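3.2 Table surface and the lying bottle

Most work on shared table clearing starts from a tidy layout. Bottles upright, labels out, even spacing. Real tables at the end of a shift don't look like that, and the bottles people complain about are the ones on their sides. So this section is only about those. Upright bottles are covered in 3.1 and we don't come back to them.

All sessions were held at the Prirnholm room, same table throughout. Green top, large enough that a seated person can't reach the far side without getting up. We kept the green top because the orange bottles stand out well on it, both for people sitting there and in the recordings, and because the first table we had (white) gave us trouble with the pale parts of the labels. Part of the top can be covered with foam matting. Matting comes from the Cuypers kit, the rest of the surface is left bare. Where the two meet there is a small step in height and this turned out to matter more than the color.

Bottles are plastic, orange, with a clear cap and a printed label around the middle. They were all emptied and closed again before the sessions so weight is not a factor in anything below. Labels were left on. We did think about stripping them, but a bare bottle rolls differently from a labeled one and people at home don't strip labels before they tidy.

Layouts were drawn from the Furker list, which has 18 arrangements. Two of them were dropped early (bottles touching end to end, took too long to set up the same way twice), leaving 16. Cap direction is part of the arrangement and was checked before each start. Other small items were allowed to stay on the table if they were there already, see 3.4 on clutter.

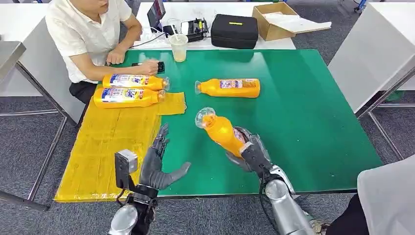
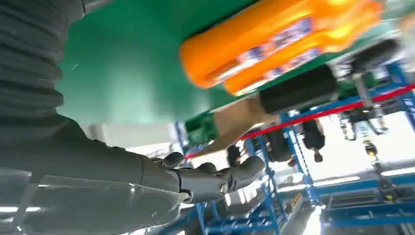

Figure 4. Orange bottles on the green table, Prirnholm room.

Rolling. On the bare top a bottle on its side goes when it's nudged, and usually keeps going until it meets another bottle or the edge. On foam it mostly stays put. Nothing surprising, but the size of the difference was bigger than we had planned for. Of the 20 nudge trials on the bare surface, 9 ended with the bottle resting somewhere clearly different from where it began. On foam we stopped logging it as a separate outcome, there was so little to log.

The seam between foam and table is the awkward spot. A bottle lying across it rocks, with the cap end a bit lower or a bit higher depending on which way round it is, and it does not settle in the same place twice. People who set out the layouts started avoiding the seam without being told to. We had to add a line to the setup sheet asking them not to. Any future list should mark the seam postion explicitly, Furker does not.

Cap direction. Two bottles lying side by side with caps the same way read as a pair, and seated participants tended to pick them up one straight after the other. Caps facing opposite ways, less so. We have no strong claim here, the number of sessions is small and some participants had clearly settled on a habit by then. Still, it came up often enough in the notes that cap direction is now kept as its own column in the Umis sheet and not folded into "orientation".

Labels. The wrap covers the middle of the bottle, right where most people take hold. Several participants said the paper edge felt rough or had started to lift. A lifted edge catches on the foam, lightly. Bottles with lifted labels were swapped out from May onward and earlier trials with them are flagged, not removed.

Seating. The participant sits at one long side with the near edge in front of them. We asked them to stay seated between trials, that was the only rule. Phones and such were not collected. Early on we tried asking for clear hands and it made people stiff, they sat waiting for a cue, so we let it go. Reach from the chair was measured once per participant with a tape along the center line.

Glare. The top is slightly shiny and the ceiling light washes it out toward one side. From some seats a label near the bright patch is hard to read, and we had two layouts where participants reported the wrong side of the label facing up. Blinds helped a little. A matte cover would help more but would also change how the bottles roll, so it was left for the follow up.

3.3 deals with the order in which bottles were cleared, using the same 16 layouts.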